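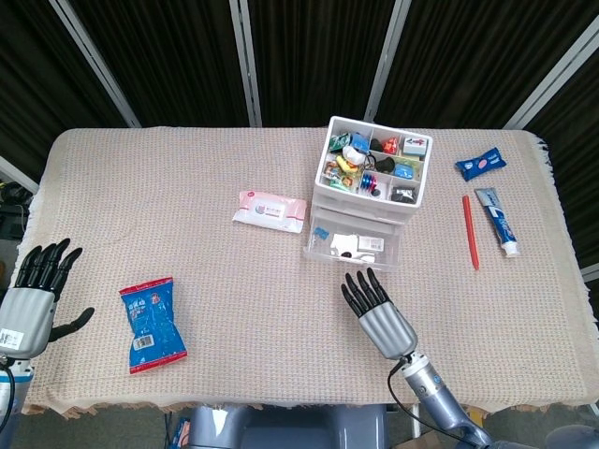 The robot's own view of its table. Can you find the red pencil?

Have you ever tried to pick up a bag of chips with oven mitts on? Try it tonight (ask first!) and you'll understand a lot about my Friday.

I spent it at the Vamdale open day, where a team called Grunell lets visitors come in and see what their robots are learning. I write about machines for kids, so I get to go to a lot of these, and I always head for the hands first. Wheels are fun, and blinking lights are fine, but hands are where the hard stuff happens.

The robot at the table is called Gisley. Gisley has two hands, each with black fingers a lot like yours, and a silver part where your palm would be. It works at a table with a cloth on it, and the things on the table are things you probably have at home: wet wipes, a snack bag, a pencil, a tube of toothpaste, a candy bar. There's also a white organizer with a tray on top and a see-through drawer underneath, and that tray is stuffed! I spotted earbuds in there, plus a stack of colored rings that I really wanted to play with.

The job is tidying up. The robot has to pick something up, move it, and put it down where it belongs. You do this every day (or your parents wish you did).

So why is it hard?

Think about the pencil. It's skinny and it rolls. Your fingertips can feel it slipping before you even notice, and they squeeze a tiny bit more. You never have to think "squeeze more, please." A robot needs sensors or cameras to tell it what's going on, and then a computer has to decide how hard to squeeze, over and over, very fast.

Now think about the snack bag. It's squishy, so it changes shape when you grab it. Squeeze too gently and it slides away. Squeeze too hard and you have a bag of crumbs. Toothpaste is even worse, and I'll let you imagine why.

And then the tray! When lots of little things are piled up close together, the robot has to work out where one thing stops and the next one starts. To a computer, a picture is just a giant grid of colored dots. It doesn't come with labels that say "this is a box" and "this is a packet." The robot has to learn that from practice.

How does a robot practice?

One way is to copy. A person wears special gloves, and when the person's hand closes, the robot's hand closes too. The computer saves every move, along with what the cameras saw at the same moment. Do that once and the robot has learned almost nothing. At Grunell they told us they had saved 400 tries of one single job, picking up a pencil, and they want to get to 2000 before they call it finished. I can't think of anything I've done 2000 times, except maybe tie my shoes.

After all that copying, the computer looks for patterns. It starts to connect what it sees with what the hand should do next. Then the people step back and let it try by itself. Sometimes it goes well, and sometimes it very carefully picks up a handful of air. The kids next to me cheered for that one just as loudly.

We got to ask questions, and there were good ones.

Does it get tired? No, but its motors can get warm, so it takes breaks.

Can it eat the candy bar? Sadly, no.

Why does it have fingers and not a claw? Plenty of robots do have claws, and they're great for lots of jobs. But drawers, toothpaste caps and earbuds were all made for people's hands, so a hand shaped like ours is worth a try.

In the next room there was a game called the Dimitriou Challenge, and you can play it at home. Put a pencil, a sock, a spoon and a small box on a table. Pull thick socks over both hands, close one eye, and try to put everything into a bowl in less than 20 seconds. My first go took nearly a minute and the spoon ended up on the floor. Then take the socks off and do it again, slowly this time, and watch your fingers. See which ones touch the pencil first, and what your thumb is doing while they close.

Vamdale's next open day is in February. It's free, kids under eight need a grown-up with them, and the hands table gets crowded after lunch, so go in the morning if you can.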